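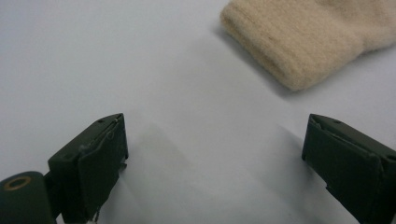
**Muchen Ren** wrote:

Okay but what's the split? If the same fabric pieces show up in train and test, I don't buy the 83 percent. You may have taught it what your white table looks like and very little about soft stuff.

---

**cuffandfold** wrote:

Fair, and I should've put that in the first post. The split is by object. None of the test items appear in training, although they all came out of the same two shopping bags, so they're cousins at best.

For anybody landing here without reading the Grolside thread: we collect demos with a hand-held gripper, train a policy on the view from the gripper itself, and then ask it to pick up small fuzzy things off a plain surface. What I wanted to know was whether *where you pause* before closing matters. Half the demos have a short hover with the fingers open before going in. The other half go straight in.

- hover demos: 83% picks
- straight-in demos: 56% picks

Same number of demos, same training recipe, same operator (me, my wrist is toast).

---

**Kodthorpe** wrote:

That gap is huge!! I tried something like this last November with dish towels and got basically nothing out of it. Then again my towels were flat, and flat cloth is a whole different animal — you have to pinch up a wrinkle or you get air.

Do you trim the hover out before training, or leave it in? If it stays in, don't you get a policy that just... sits there?

---

**cuffandfold** wrote:

Left in, and yes, it sits there sometimes. I've watched it hang over the table long enough that I went and got coffee. We count that as a fail after 13 seconds, so it's already baked into the 83.

We keep two views from every session. The second one is messier and I kind of like it more for that.
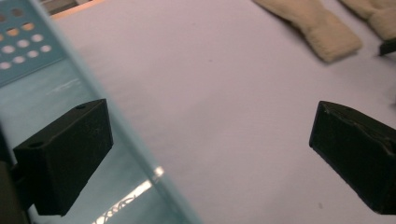
*Second view, same table. Fingers open, two fuzzy pieces up top, blue plastic on the left.*

Kyung-tae Hyun thinks I should crop everything down to the clean white area. I think clutter at the edges is good for the policy. We've been going back and forth on it for a week and neither of us has run the test, haha.

---

**Kyung-tae Hyun** wrote:

I've been summoned. My position is a little less dumb than that. I said crop for the *comparison*, so the only thing changing is the hover. Once you have that result, fine, add all the mess you want. Right now if somebody asks you whether the gain comes from the pause or from the policy latching onto a big blue shape, you've got no answer.

---

**Muchen Ren** wrote:

Agree with Kyung-tae. Also, how many test trials? 83 vs 56 on a small test set could be luck.

---

**cuffandfold** wrote:

43 per condition. Not tiny, not great. One training seed, before you ask. I know, I know.

---

**Muchen Ren** wrote:

One seed!! Come on. Run three and I'll stop complaining. On pick-and-place stuff I've seen seeds move the success rate more than the thing I was supposedly studying.

---

**Zirumcombe** wrote:

Going to disagree with the pile-on a bit. The direction makes sense to me. While the fingers block part of the table during the approach, the open hover is your one long clean look at the edge of the item, and you're handing the policy extra samples from that exact spot. I'd expect it to help even if the real gap is half of what's reported.

What I'd try instead is duplicating those moments from the straight-in demos. Slow them down artificially, no new collection needed. If that closes the gap, then it's a data weighting thing and your wrist gets a vacation.

---

**cuffandfold** wrote:

Oh that's good. That's annoyingly good, I could've done that before recording the second half. Putting it in the queue along with two more seeds, and I'll do the cropped version too so Kyung-tae leaves me alone.

Does anybody still have the Cloutier resampling script? The link in the old thread is dead.

---

**Kodthorpe** wrote:

I've got a copy somewhere, will DM. It drops the last step of every episode unless you patch it, so check your gripper-close labels before you train on anything.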